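Indbridge Shared Kitchen
Progress report to the Kolico fund
2026-09-10
Prepared by Merja Saarela

The table and utensil part of the grant is nearly finished. We have spent 618 of the 850 euros set aside for it. The rest is held for replacement cloths and one more drying rack, to be bought in October.

Tableware. The chopsticks came in several colors, an even number of each, so that pairs can be matched again after washing. Sandamali Haque asked for this after the spring meals, when plain ones got mixed up and setting the tables took too long. Dessert spoons were bought separately from Cabral. Two had rough edges and were exchanged at no charge.

Tables. All of the tables now have cloths. We picked printed ones for the family meals and plain ones for the rest. They are folded in the hall cupboard and still crease, and we have not found a good way around that.

Meals. We held 17 shared meals in this period. Attendance was lower in the summer, and two evenings were moved because the water was off. Senan Tully has started a short table-setting session before each meal, in which the children match the pairs and put out the spoons.

Still open. The utensil baskets do not fit in the lower drawer, so they stay out on the tables between meals. Clodagh Mac Giolla is getting a price for a wider shelf.
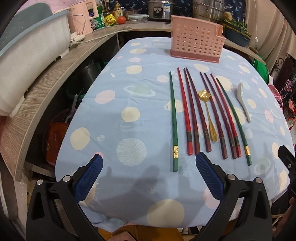
How are the chopsticks matched up again after washing?

They are sorted by color first and then laid side by side in pairs before going back in the basket.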